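Lime Plaster Repair in the Fisdale Row Houses: A Study of Patch Adhesion and Cost

Student Project Report
Department of Building Conservation, Bruvham Technical College
Submitted by Tetteh Akpalu

1. Background

The row houses on the east side of Fisdale were built with solid brick walls and finished inside with lime plaster. Many of the ground floor rooms have since been patched with gypsum or cement products. Residents report that the newer patches crack at the edges and that paint does not stay on them. The purpose of this project was to compare three repair mixes on old lime plaster and to estimate what a full repair would cost a typical household.

The study was limited to interior walls. Exterior render, ceilings and chimney breasts were left out, as they are exposed to different conditions and would need a separate program of work.

2. Site and Permissions

Work was carried out in one vacant house, referred to in this report as the Wubshet house after its former owners. The property is held by the Nadine Housing Trust, which gave written permission for testing in the front room and the rear hallway. The trust asked that no wall be opened deeper than the base coat, and this condition was met.

The front room has a total wall area of 246 square feet after doors and windows are taken out. A tap survey found hollow plaster mostly below the window sills and along the party wall. The rear hallway was in better condition, but one section had been skimmed with gypsum over old distemper and was coming away in sheets.

3. Method

Three mixes were prepared. Mix A was lime putty and sharp sand. Mix B was natural hydraulic lime and sharp sand. Mix C was a bagged gypsum patching plaster bought from a local merchant. Each mix was used on 10 test patches, all cut square and undercut at the edges.

Loose material was removed by hand and the brick was brushed clean. The walls were dampened with a garden sprayer the evening before and again one hour before application. Mixes A and B were applied in two coats, with the first coat scratched and left to firm up. Mix C was applied in a single coat according to the directions on the bag. The finish coat was laid on with a flat rectangular trowel and closed up with a damp sponge float.

The patches were left for six weeks. The lime patches were covered with damp burlap during the first week, and the windows were kept shut to limit drafts. Each patch was then tapped, checked for edge cracks with a feeler gauge, and pulled with a small adhesion tester borrowed from the college laboratory.

4. Results

Mix B gave the most even results. Edge cracks were found on 6 of the Mix C patches, most of them along the lower edge, where the brick was dampest. Mix A held well but remained soft in the center of the deeper patches, and two of these dented under light thumb pressure. The pull readings for Mixes A and B overlapped, and no claim is made that one bonds better than the other.

The cost of repairing the front room with Mix B, including labor at the local day rate, was estimated at $2,573. Mix C would be cheaper in the first year, but the estimate does not include the repeat work that residents described.

5. Limits of the Study

One house is a small sample. The party wall was damper than the others, and the patches were not spread evenly between the two. All patches were applied by the author, whose speed and finish improved during the work. Readings taken from the earliest patches should be treated with care for this reason.

Plastering trowel on a beige tabletop, both views: 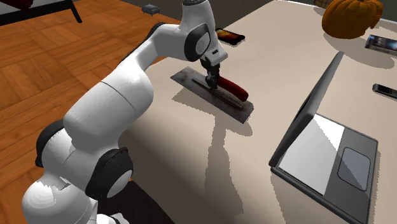
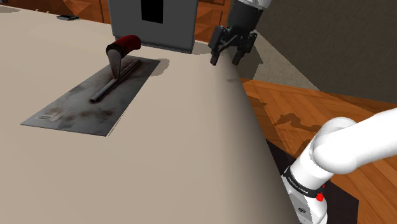 6. Recommendations

The trust should consider natural hydraulic lime for ground floor repairs in the remaining Fisdale houses, beginning with rooms where gypsum patches have already failed. Moisture readings should be taken before any wall is patched, and gutters and downspouts should be put in order first. A second round of adhesion tests is recommended after one full heating season. The test patches in the Wubshet house have been numbered in pencil and may be left in place for that purpose.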